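Home | About | Meetings | Projects | Contact

Meetings > Minutes > Equipment review

Print this page | E-mail this page

Equipment review meeting, December

Present: Radka Stoyanova (chair), Zlatko Grgić, Kalliopi Petkov, Bahman Mohammadi (minutes)
Apologies: Boris Kneževič

1. Minutes of the last meeting
Agreed with one correction: the Arnon quote was for hire only.

2. Enduneo hand-held gripper kit
Zlatko reported on the trial. The kit has been used for small-object picking, with 200 recordings asked for and 53 rejected when checked, almost all because the markers on the fingers were turned away or badly lit. Kalliopi said the grip itself gave no trouble with small items but the handle is tiring after 40 minutes. She would like a lighter one before we commit. 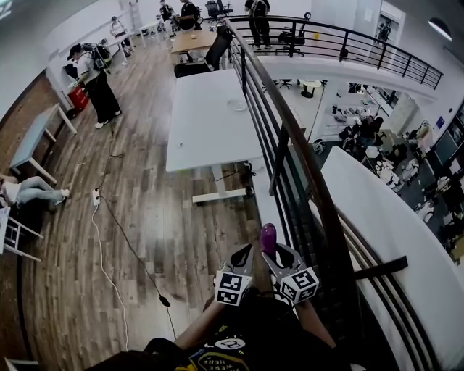

Radka asked whether the fingers can be replaced separately. Zlatko has written to Enduneo and had no answer yet. Bahman pointed out that the offer covers support by e-mail only, and that the Nuseck kit comes with a day of training — though it costs more and needs its own software.

Agreed to keep the Enduneo kit on trial until the end of next month. No order to be placed before then.
Action: Zlatko to chase Enduneo on spare fingers and handle weight.
Action: Kalliopi to write up the rejected recordings by cause.

3. Bite subscription
Renewal is due. Boris had sent a note in favour of the smaller plan, 40 hours a month. Agreed.
Action: Boris to renew.

4. Any other business
Radka asked that marker cubes be checked for scratches at the start of each session — spare prints are in the top drawer.

Next meeting 10.30, same room.

Print this page | E-mail this page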